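Progress Report to the Entwistle Fund
Stirnach Small Business License Program
August 12, 2019

The program helps established shop owners license their business name and methods to new operators. Since June, 57 owners have completed the first stage, and 363 hours of advising have been delivered from the Ditescombe office. 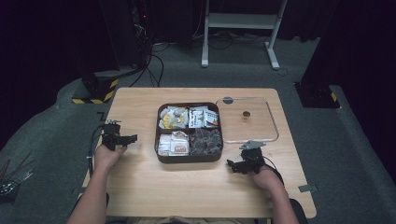

When can an owner begin signing license agreements?
An owner may begin once the operations manual has been approved and two full years of accounts have been reviewed.

Spending to date stands at $1,684 of the $2,000 set aside for legal templates. The remaining amount will cover revisions to the territory clause, which Vemness has asked to see before the next payment.

Submitted by Tegan Brunton, Program Manager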